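Still no post about the garden, sorry, it will have to wait. I've been properly distracted by choir this fortnight and I can't think about anything else!

We've got the spring concert programme at last and it's a stinker - 34 pages of it, half in Latin, and Amra wants us off the copy for the two slow ones. I sat up on the old brown table last night with my pencil and marked every breath, then did it all again when I realised I'd been following the tenor line. My altos would disown me. Bayu says he learns his part in the car, but Bayu has a car.
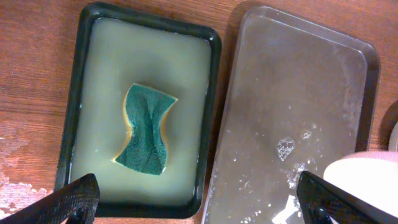

Zakstead, 12/2/22

Rehearsal was in the chapel again and it was freezing. I kept my gloves on until the warm-up, which was all sirens and lip trills (I sound like a cross goose). Yusri has got the solo in the second half and I'm so pleased for him, he's wanted one ever since the November carols, when he lost his voice two days before. He went a bit pink and then sang it beautifully straight through.

The high bit on page nine is still a mess. We come in early every single time, Endang stops playing, and off we go from the double bar again. I think it's a counting problem - mine, anyway.

The table could do with a rub down and some wax, it's gone pale and blotchy at one corner. Maybe after the concert. Tomorrow I'm ringing Rasmus about lifts, and then it's back to the Latin. I've got as far as the second verse without looking.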